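Mullton tea tables to be cleared by whoever made the mess

4 min read
8 comments | 140 shares

Mullton's community hall will open its tea room without a paid cleaner from Sat 3 July, and anyone who sits down at a table will be expected to leave it fit for the next person.

The new arrangement, set out in a notice on the hall door, ends a contract with the cleaning firm Billex that had run for five years. The hall says the money will go towards the roof, which has been waiting its turn for rather longer than that.

Under the rules, each group using the room gets its table for two hours and must spend the last eight minutes of them tidying up. Cloths stay on. Wrappers, cartons and fruit packaging go in the bin, spills are to be gathered up with a paper towel, and boxes are to be flattened before they are thrown away. The notice underlines "flattened" twice, which suggests some history.

Crumbs get a paragraph to themselves. They are to be swept towards the middle of the table and lifted in the towel, and on no account brushed on to the floor, where in the notice's words they "remain our crumbs". Anything granular – sugar, oats, bird seed, the stuff that comes out of the bottom of pet bedding – is covered by the same paragraph.
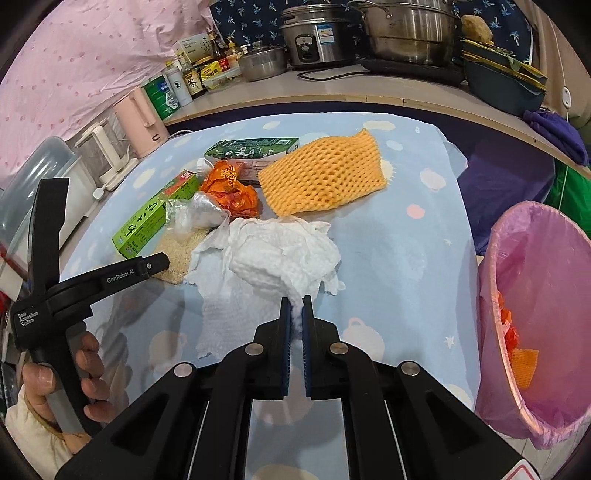 Paper towels will be supplied free, at least to begin with. The hall has bought 400 rolls from Sachdeva, the wholesaler on the ring road, and has stacked them in the cupboard where the board games used to live. The board games are now on top of the piano. The piano, for those who were wondering, is still locked.

The change follows a trial in the spring, when the Thursday craft session and the Sunday lunch club were asked to clear their own tables. The hall describes the results as "encouraging, with exceptions". One exception was a bag of satsumas that spent a fortnight behind a radiator. Another was a disagreement about whether a foam fruit net is rubbish or a craft material, and this has been settled for the time being in favour of the bin. Craft groups wanting to keep theirs should take them home.

Bin liners have also caused some feeling. The hall's old bins were lined with whatever carrier bags were to hand, and these had a habit of sliding down inside under the weight of a single banana skin. Proper liners will be used from now on, and a group that fills one is expected to tie it and put in a fresh one. The spares are kept under the sink, next to the other spares, which do not fit anything.

Not everyone is pleased. A letter pinned beside the notice complains that eight minutes is too long for a cup of tea and nowhere near long enough for a children's party. Somebody has written "agreed" underneath in green pen, without saying which half they agree with.

The hall has gone some way to meet the objection. Parties may book an extra half hour at no charge, provided it is used for clearing up and not for more cake. Regular groups can also ask for the big table by the kitchen hatch, the closest to the bins and long regarded as the worst seat in the room because of the draught. Requests for it are said to be up.

There will be no fines. A group that leaves its table in a state will have its name written on the whiteboard by the urn until the following week, a punishment that seems mild to outsiders and has already led one book group to buy its own dustpan.

Bookings are being taken through Plonolus, the online diary the hall moved to last October, or in the paper diary on the windowsill, which most people still use. Where the two disagree, the windowsill wins.

The arrangement will be looked at again in the autumn, when the rolls are expected to run out. The tea room opens at ten, and tea remains 140p, biscuits included. Please bring change, as the card reader only works near the window.

8 comments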